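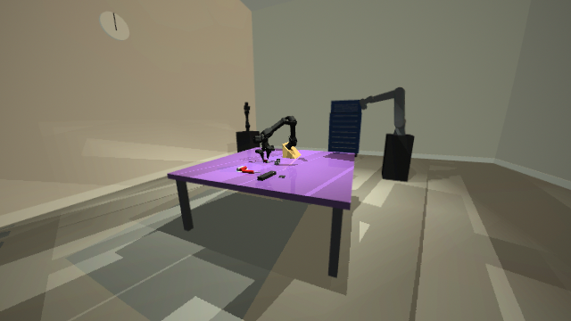 The purple table, with the arm reaching down beside the yellow block.

"Fifty-six tries," Irja Hakala said, and she was grinning. "Run it again!"

Ionuț Buzatu pulled his chair closer to the screen. The chore was the dullest one they could think of - clear a table, the way any kid does after supper. Bruleck wanted it done in a real kitchen by January, and so far the arm had never left this made-up room with its tan wall and its clock.

"It'll go for the red thing first," he said.

"It won't. Watch the fingers."

They hung just over the purple top, spread wide. Irja loved this part, the bit before it chose. Her grandmother Kauppinen had wiped tables for a living and could clear one in a minute flat, talking the whole time, and Irja wanted to show her this so badly!

"Could it do your kitchen?" Ionuț asked.

"My kitchen? Oh no, not yet. It'd be there till breakfast." She laughed and reached for the key. "But it might get the spoon."

She pressed it, and they both leaned in.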